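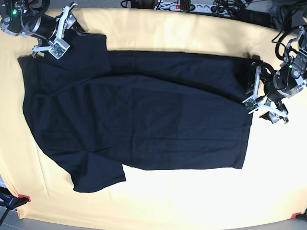

Slide 1. Folding station, Clasmont open day. Two arms, one black T-shirt.

Leave the slide up while people sit down. Start with the question I got from the plant side at Meswood: "Can we buy one?" My answer is still no, or at least not yet.

What we were told on the visit. The folding demo runs on a cell that Clasmont put together with Seol. They quoted 485 practice folds before the open day and said 420 of them were good. I asked what "good" meant. Good meant a person at the table didn't redo it. I'd want that in writing, with a ruler.

PAUSE. Let them look at the slide.

Point at the yellow cloth and the clamps holding it at the corners. Then ask who clamps down their folding tables. The shirt is plain, dark, and spread out on a much lighter background, so it's about as easy to see as a shirt gets. Our returns come in as a ball, inside out, with a sock in the sleeve.

Point at the fold along the top edge. I have no complaint about the arms themselves. Two grippers working on soft fabric is hard and I don't want to sound like I think it's easy. My complaint is with the brochure, which says "ready for the laundry floor."

Numbers, say them slowly. Presemmont handles 2,000 pieces on a normal shift. The demo slot was 20 minutes and most of that was talking. I asked for a full hour with no staff near the table and was told maybe in July.

What I'd ask for before we spend anything:
- our shirts, out of our bins
- mixed colors, including white on white
- somebody from our side holding the stopwatch
- every failed fold kept in the count

If they ask about price: we weren't given one. Move on.

Next slide, the conveyor.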